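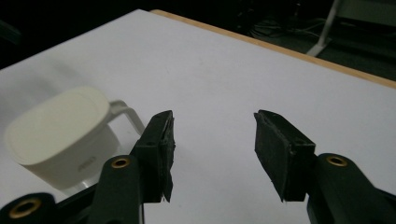 The packing room at Tirkby has two shifts and one long row of white tables. Since May, part of the work at those tables has been recorded with hand-held grippers, so that the arms Gredura is installing on line 4 can be trained on the jobs people do now. This page is for staff at the other sites who have asked what the work looks like and what it means for their own rooms.

## At the table

Open jaws, with a white lidded container standing just outside them. The handle is on the gripper side, and the handle is where most people go first. Stanisława Jabłońska, who has packed here longer than anyone on her shift, prefers to take a container by the body when she works by hand. With the gripper she had to relearn that.

The dark pads on the fingers get ragged at the edges. A pad with a loose strip can still be used, but if the corner lifts far enough to catch on a lid, swap it and write the change on the sheet. Spare pads are in the Sadowski cabinet, second drawer.

## What a recording shift is

One person works one table for two hours, then goes back to regular packing. The target is 300 pick-and-place runs per shift. Runs where the item slips are kept. Please don't delete them or start over, as Vovon sorts them at their end.

By the end of June the room had turned in 1460 good runs on containers with handles. The goal for that group is 2000. Flat items and bags come after that and will need a different pad.

## What has changed for people

Nobody has lost hours so far. Two packers have moved to recording for part of the week, at the same pay grade, and the agreement on that runs through the end of the year. What happens on line 4 once the arms are running has not been settled. Management has said that the people on that line will be offered checking and refill work first.

Wrists were the main complaint in the first weeks. The gripper is heavier than it looks, and squeezing it for two hours is different from packing for two hours. Breaks were moved up to every half hour, and complaints have dropped since then. Left-handed staff still find it awkward.

Lauri Hakala runs the floor on the late shift and was against the project at the start. His view now is that it takes too much table space and that the training sheets are written for engineers. He has rewritten two of them, and the new versions are on the board by the time clock.

"I would like to know what my job is in a year," Jabłońska said at the last shift meeting. "The gripper I can get used to."

## Visits

Groups from other sites can come by on the early shift. Ask Lauri first, keep to the aisle side of the tables, and leave items where they are during a run.

Last updated July 12, 2020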